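Kipchumba Laizer @kipchumbal
September 13, 2020

1/ OK so I finally did it. 46 days of learning to bake bread from scratch, no machine, and I have thoughts. A lot of them. Settle in.

2/ My starter is named Plerkley. Plerkley was born in May, died in May, and was reborn from a jar Ebony Pomare left on my porch with a note that just said FEED IT. So I fed it!

3/ Biggest thing I got wrong: water. I was eyeballing it like my grandma does, except she has 60 years on me and I have a measuring cup with the numbers rubbed off. Bought a cheap scale and my loaves stopped looking like hubcaps the same week.

4/ Second biggest thing: I kept cutting into the bread hot. I know, I know. The smell gets me every time. Now I leave the kitchen and walk the dog for some 10 blocks so I can't touch it.

5/ Also, tins. You do not need a fancy bread box. Any old tin with a lid does fine for crackers and cookies, but for a crusty loaf I leave it cut side down on the board – a sealed tin turns the crust to rubber overnight.
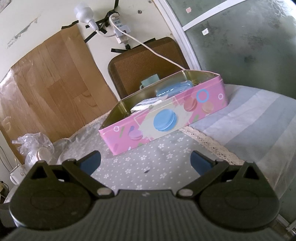 6/ Flour! I tried the stone-ground stuff from Kinyua and it drinks water like crazy. Add a splash more than the recipe says, wait, then decide. My first try was a brick and even the dog walked away.

7/ People keep asking for my recipe and it's so plain. 500 grams flour, 350 water, 10 salt, a big spoon of Plerkley, all night on the counter. Oven as hot as it goes – lid on, then lid off.

8/ Next up is rye. Ebony says I'm not ready. Ebony is probably right but the flour's already in the mail, so send tips please!!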